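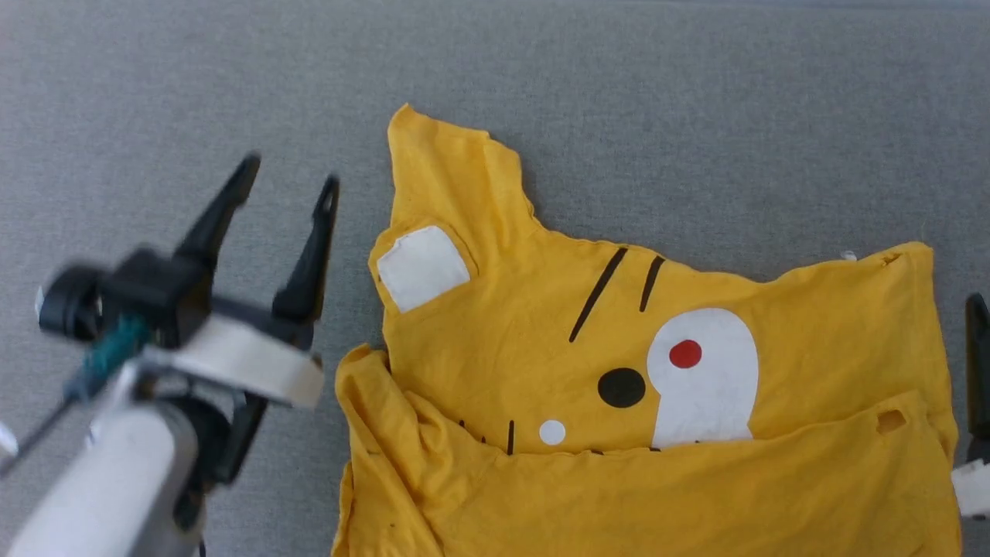 Fig. 1. Starting position for the garment trial, left gripper open and not touching the cloth.

Handout 4: Choosing a gripper for things that won't hold still
Notes to go with the second lab, Oluf Þorgeirsson, 9 February 2020

Last time you picked up blocks. Everyone did well, and several of you said so at length. Blocks are very forgiving. They have the same shape after you drop them as they had before, and the maths in the Lauritsen notes works because of it.

Cloth has no such manners. Look at the yellow garment in Fig. 1 and decide where you would take hold of it. The flap at the upper left looks like a sleeve and is a fair first choice. The folded edge across the front is a worse one: come in too deep and you pick up both layers, too shallow and the fingers close on air. The small hole near the upper right of the folded layer will catch a fingertip sooner or later, and the puckered spot above it is no better.

What we are comparing

You will try two sets of fingers on the same pair of arms. The Makero set is stiff and narrow. The Patum set is softer, with a wider pad, and costs more than you would like to be told. Run 30 grasps with each, starting from a fresh crumple every time. Smoothing the cloth out first is cheating, and it shows in the results.

Write down for each grasp:
where you aimed
how many layers came up (0, 1, 2 or "all of it")
whether the cloth was still held at the top of the lift
anything odd, in words

"Failed" is not a reason. "Left finger slid over the fold" is.

On cameras

The overhead view is good at telling you where the garment is and poor at telling you which bit is on top. Printed patterns help less than people hope. Half the face on this one is under a fold, and a matcher that wants a complete cartoon animal will sulk. Use the edges and the shadows in the creases, and move the camera if you are not sure. Moving the camera is allowed - it is surprising how few groups try it.

A number to be suspicious of

The group at Cavham who ran this lab in July reported 78 per cent success with the stiff fingers. Their log shows that they counted any lift where some cloth left the table, including those where it went straight back down. Decide what you mean by success before the first grasp, and put it at the top of your sheet.

Before next time

Bring your log, one plot of success against aiming point, and a paragraph on which fingers you would buy with your own money. Groups of 2, please. Leave the arms parked and the fingers open.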